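I've had the Stollero kit set up in the back bedroom for three weeks now, which I think is long enough to say something useful about it, and long enough for the box it came in to have become part of the furniture.

A few of you asked about it after I moaned about the price in my last post. It was £1239 for the two-arm version, delivered, and I dithered for most of the autumn before pressing the button. There's a cheaper one-arm kit but everything I wanted to try needs two, and I know myself well enough to know I'd have bought the second arm by Christmas and paid more for the pair. So, December 2025, and I own two robot arms. My teenage self would be thrilled. My bank balance is less so.

The kit is sold by Hultgate, who seem to do a bit of everything in the hobby robotics line, and it turned up in two boxes a few days apart. The first had the printed parts and the second had all the things that make them move, so I spent a weekend admiring a pile of plastic I couldn't do anything with. If they could send both at once, or at least send the interesting box first, that would be lovely.

Building it took me 13 hours, spread over a week of evenings. The instructions are decent for the first arm. For the second they say, more or less, "do it again", and then mention four pages later that a couple of the brackets are handed. Guess who'd already done up all the screws by then. I had the wrist on backwards and didn't spot it until the thing tried to scratch its own elbow! Half an hour with a hex key and it was fine, but a little note in bold would have saved me some language.

The long links are white and full of small round holes, and I was suspicious of that at first because it looked like a way of saving on plastic. I've come round to it. They don't flex nearly as much as I thought they would, and the holes are handy for threading a cable tie through. You'll want cable ties. The purple cables are generous in length, and unless you think about where they're going they end up in a great big loop over the top of the gripper. Mine still do, if I'm truthful. I keep meaning to tidy them and then I get distracted by making the arms pick things up.

And that's the fun bit, obviously. The grippers are simple, two black angular fingers and that's your lot, but they're a good shape. The tips are narrow enough to get at something lying flat. I've been using whatever was in the desk drawer as test objects, so mostly marker pens, a biro-ish silver thing and a little round blue tin, and trying to get them all into a long plastic tray without me touching anything.
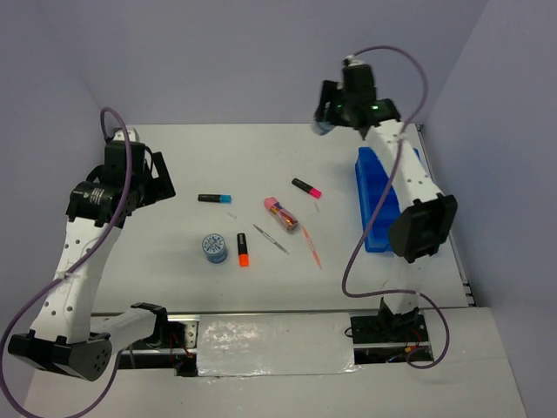 Markers go well. They're chunky, they've got a bit of grip to them and the arms will take them at nearly any angle as long as you come in square across the barrel. The slim pen is much harder. Close the fingers a touch off centre and it pings away across the table, and I've fished it out from under the bed more often than I'd like. The tin I was sure would be a disaster and it's been the easiest of the lot, once I'd slowed the wrist down.

You teach it by moving the arms yourself and letting it record, then it plays it back and (in theory) copes if things have shifted a bit. The software for this is called Chong and it's the part I have the most mixed feelings about. When it works it's magic. I showed it the same job seven times, left it to have a go, and it did it — wobbly, slow, but it did it, and I may have cheered. Then I shut the laptop, came back after tea and it had forgotten where both arms were. You have to run the calibration again from scratch every time it sleeps. There's a setting that's supposed to stop this and I've ticked it on three separate occasions.

The menus are a bit of a muddle as well. Speed lives under "Motion", which is fair enough, but the grip strength is under "Accessories" and I only found it by clicking on everything in turn.

Noise, as somebody is bound to ask. It's a whirr with the odd grumble when an arm is stretched right out. You wouldn't want it next to you while you're on the phone, but with the door shut I can't hear it from the kitchen. The motors do get warm if you leave the arms holding a pose, so I've got into the habit of parking them when I wander off.

I did look at the Hivov before I settled on this one. It's better looking, no question, and it comes ready built, but you're tied into their monthly plan if you want to record anything longer than a minute and I've got quite enough subscriptions. I also like that I can take the Stollero to bits. When one of my fingers cracked (my fault, I drove it into the table) a spare was a few pounds and I had it fitted in the time it took the kettle to boil.

Would I buy it again? Yes, I think so, though I'd wait for one of Hultgate's sales, and I'd read the whole of the manual first like a sensible person. If you've never built anything with motors in it I'd be a bit wary. There's an assumption all the way through that you know which way round a connector goes and aren't afraid of a terminal window. If that sounds like a nice evening to you, you'll have a great time.

Next job is getting one arm to hold a pen still while the other takes the cap off. I've had a few goes at it and so far the cap stays on and the pen gets longer and longer arms attached to it until something gives. I'll report back once I've sorted those cables.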